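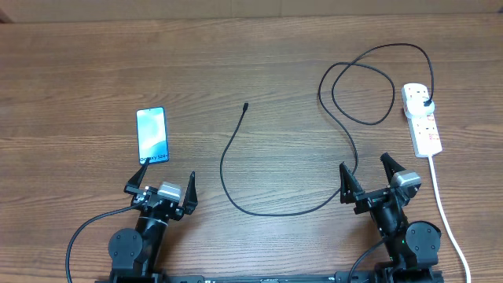 Birthe Fogh wants the failed grasps kept in the phone charging set, and wrote as much under the last entry: throw out the misses and the policy never learns what a recovery looks like. Snædís disagrees and would rather train on clean runs first. For now we keep everything and tag it, so either version can be built later.

01/07/2022, bench 2

Task for this batch is plugging the cable into the phone. Left arm holds the phone, right arm takes the connector end. Start state has the phone on the left, power strip on the right with the charger already in the top socket, connector lying loose out in the middle, both grippers open. Cable shape is left to chance between episodes. Pick it up, drop it, start recording.

Target is 300 episodes by the end of the project month. The Brosska folder stands at 817 files over all tasks, but that includes the old drawer runs and should not be quoted as cable data.

Notes on the start state:

A connector lying flat on the wood is hard to get under. Consolacion closes the fingers a little short and slides in. I come straight down and miss more often. Both styles are fine to keep, but put the operator's initials in the episode name.

If a loop of cable ends up near the right gripper, leave it. We had been tidying these before each take and the model went to pieces on anything untidy.

Move the strip a little every 4 episodes. Same for the phone, including the tilt. Don't line it up with the table edge.

Changed today: maximum episode length is up, after Kátia's long takes were clipped just before insertion. Three of hers need to be redone. Lowered the left grip force one step for the phone.

Rotano export still drops the last few gripper values when a take is stopped by hand. Workaround is to hold still for 3 seconds before stopping. Auður has the bug.

To do: split the tag "miss" into "miss connector" and "miss port". Ask Snædís which held-out cable shapes she wants. Copy today's takes to the Ketilsson drive before anyone starts the next batch.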